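Home | Modules | Week 3 | Reading list | Contact
3 min read

Packing Basics, Handout 2: Opening Up the Box

Right, before we fill anything I want you to get friendly with an empty carton. In the Kustport module everyone rushed to the tape gun (me included!), so this time we start with all four flaps out and a good look at the floor, where the bottom flaps meet in a seam.

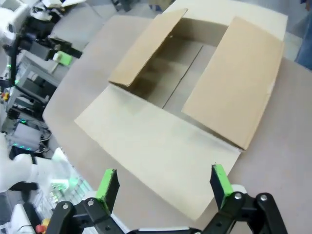

Checking the flaps

Run a thumb along each fold. I like a flap that stays where I put it, and I don't fuss over a small tear unless it reaches the crease. Give yourself plenty of table too, flaps take up more room than you'd think.

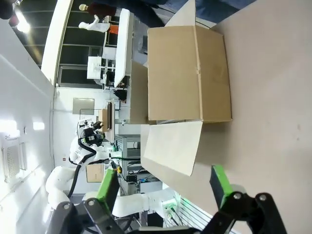
Fig. 2. Open carton on the tabletop, flaps splayed.

Now turn the box a bit and work from whichever side suits you. Soft, slightly worn edges are fine for light goods, but for the Greresberg exercise (crockery, page 118) please pick something crisper.
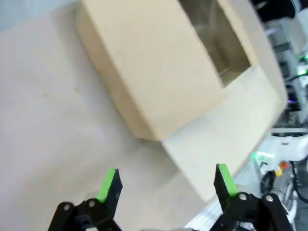

I also press the corners in gently at this stage, then line the floor with paper. Bring your Mohmand worksheet, we'll fill it in as we go.

Comments (3)

Is page 118 in the old edition? Mine has it on 181.

Same here, 181.

Do we need our own tape?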